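Two arms, one table: an afternoon at the Cikwood open day

Posted 10/02/2025

I'd been meaning to get out to the Cikwood workshop ever since they moved into the old Magyar building in July, and last week they finally opened the doors to the rest of us. I figured I'd stay half an hour. I stayed for most of the afternoon, and I missed my bus home because of it!

If you don't know Cikwood, they're a small outfit that works on getting pairs of robot arms to handle ordinary kitchen and desk stuff. Nothing huge or scary - the arms are about as long as mine. They've got 16 people on staff now, and I think every one of them was on the floor answering questions. There were 69 names on the sign-up sheet by the time I got there, plus a bunch of kids who hadn't signed anything and were having the best time of anybody.

The main demo was a table with black fabric walls around it and an arm on each side. I got a spot near the front (sorry to the tall guy behind me, I know I leaned) and watched for a good long while.
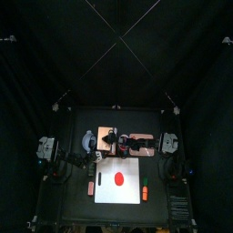
I asked why they bother with two arms when one looks like plenty of trouble already. The answer I got was that so much of what we do at home takes two hands, and we don't notice until one of them is full. Think about opening a jar, or holding a board still while you wipe it. Fair enough. I tried buttering toast one-handed the next morning and made a real mess of it.

The other thing I liked was how patient everybody was. The arms move slower than you'd want if you were hungry, and a lot of the work is going over the same little job again and again with things set down in different spots. Cikwood says it has recorded 1392 runs since the move, and they keep the bad ones too. A woman next to me said it sounded like teaching her son to set the table, and I believe her.

They also talked us through the small cameras that ride along on the arms, so you get a view from right behind the fingers. I could have stood there all day for that part - it makes a tabletop look like a whole neighborhood.

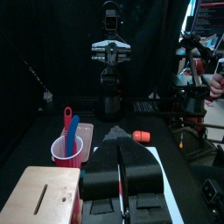
There was a short talk at the end about what comes next. Cikwood is teaming up with Arnano, the parts shop over on Itau Street, on softer finger pads, and they want to start on folding towels over the winter. I have over 53 towels' worth of opinions about that one, having raised a big family, but I kept them to myself. The coffee was good and the cookies went fast.

They're planning another open day in the spring, no date yet. It's free, but sign up early if you want to be close to the table, and park on the Itau Street side, where the lot is bigger. I'll be there again, this time with the later bus schedule in my pocket.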